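Robot Learning Laboratory
Handout 5: Collecting demonstrations by hand and by remote control
Instructor: Valter Carvalho
Lab sessions: Joana Prata, Nonis Building, ground floor

Read this before the lab. Section 4 is needed for the written assignment, and section 6 is the part most groups get wrong.

1. Two ways to show a task

A demonstration is a recorded run of a task in which a person supplies the motion. The recording contains what the robot sensed at each time step and what it was told to do at that step. The learning method only sees these pairs. Anything the person knew but the sensors did not record is lost.

In hand guiding, also called kinesthetic teaching, the operator holds the arm and moves it. The controller cancels gravity, so the arm feels light, and the joint angles are read from the encoders. The operator feels contact directly through the arm. Paths are natural for simple motions and poor for motions that need all the joints to move together near a limit.

In remote control, or teleoperation, the operator moves an input device and the arm follows. The device may be a second arm of the same shape (leader and follower), a handheld controller tracked in space, or a joystick. The operator's body stays out of the workspace, which matters a great deal for camera data. On most setups there is no sense of touch, and contact has to be judged by eye.

2. What the action is

With hand guiding there is no command at the time of recording. The arm was moved from outside, and the action has to be made afterward, usually by taking the next measured pose as the target for the current step. This works in free space. It fails in contact. If the operator pressed a sponge against a plate, the measured pose stays at the surface of the plate, and a robot told to go to that pose will rest on the plate with almost no force.

With remote control the command exists. When the follower presses on a surface, the commanded pose goes slightly past the surface while the measured pose stops at it. The gap between the two carries the force information. Record both. Do not replace the commanded pose with the measured one to "clean up" the data - groups have done this in earlier years and their policies stopped pressing on anything.

The gripper needs the same care. A parallel gripper closing on an object stops at the width of the object. If you store only the measured width, the policy learns to close to that width and no further, and the object slips. Store the commanded width.

3. Equipment in the lab

Station A is a Prullus arm set up for hand guiding. Station B is a leader and follower pair. Both write to the Grendix recorder, which stores camera images and robot state in one file per demonstration. All streams are resampled to 10 Hz when the file is closed. The raw state is kept in a separate folder and should not be deleted.

At either station, the person with the stop button does nothing else. The operator does not hold the stop button.

4. Camera placement

A fixed camera sees the whole workspace and is easy to calibrate. Its weakness is occlusion: during a grasp the hand often covers the object at the moment the details matter most. During hand guiding it also sees the operator, and this is worse than it sounds. A policy trained on images with a human forearm beside the gripper can come to depend on the forearm. At run time the forearm is missing and the policy is working on inputs it has never received.

A wrist camera moves with the hand. The fingers stay in a constant place in the image, and the position of an object relative to the fingers can be read directly. The view is local, so an object that leaves it is gone until the hand turns back. For short grasping tasks the wrist view alone can be enough. For tasks with a search step, use both cameras.

Check exposure before each session. Glossy counters give highlights that shift as the camera moves. Lock exposure and white balance, and write the values on the session sheet.

5. Procedure for the lab

Each group records 12 demonstrations of one task at each station. Work in this order.

Write the task as one sentence with a start condition and an end condition. "Pick up the spoon" is not complete. "Spoon starts in the tray; spoon ends above the tray, held by the handle, hand still" is complete.

Practice until the operator can do the task without stopping. Practice runs are not recorded.

Move the arm to the home pose. Start the recorder, wait one second, and begin.

At the end condition, hold still for one second and stop the recorder. Cut the idle time later with the script. Long pauses in the data teach the policy to pause, and a policy that has learned to pause may never leave the pause.

Mark each file as success or failure right away. Do not decide at the end of the session from memory.

Change the starting position of the object between demonstrations. Do this according to the printed grid, as people who place objects "at random" tend to use the same small area.

Swap operators only between stations. Two operators at one station usually have two styles, and averaging two styles can give a motion that neither person would make.

6. Corrections and failures

A set made only of smooth, perfect runs covers a thin band of states. At run time the policy makes small errors, leaves the band, and has no example of how to come back. This is the compounding error problem from the October lectures.

The usual remedy is to include recoveries. Start some runs from a bad pose: the hand too far to one side, the fingers turned, the wrist too low. Then record the correction. The part where you get into the bad pose must not be in the file. Of your 12 runs at each station, 5 should begin this way.

Failed runs are kept but excluded from training in this assignment. They are used in the second half of the course for training a success classifier.

7. Assignment

Train one policy on your Station A data and one on your Station B data. Then train a third on the shared set of 296 demonstrations, all collected by remote control. Report success on the test grid for each. Compare commanded and measured gripper width over one grasp from Station B and explain the gap in three or four sentences. State which of your camera views the policy was given.

Background reading is the Pacheco notes, chapters on impedance control and behavior cloning. The derivations are not examined, but the notation is the same as in these handouts.

8. Choosing the grasp before recording

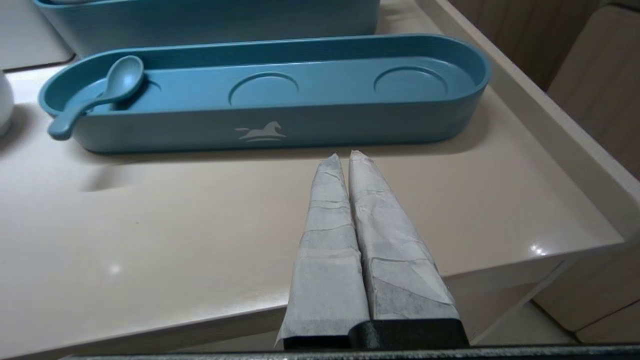 Grasp choice belongs to the task definition and has to be fixed before the first run. An operator who takes a spoon by the bowl in one run and by the handle in the next has recorded two tasks under one name. With the blue spoon in the left end of the oval tray, the end of the handle hangs over the rim, so a handle grasp can be planned outside the tray wall, while a grasp at the bowl has to reach in over the tray. Write down which one you use, along with the approach direction and the opening width of the fingers at the start of the approach. Note the state of the fingers too. A creased covering of tape or paper, as on this pair, changes both the friction and the look of the fingertips in the wrist view - if you rewrap the fingers halfway through a session, treat what follows as a new session and give it a new sheet. Sheets go to Joana Prata together with the files.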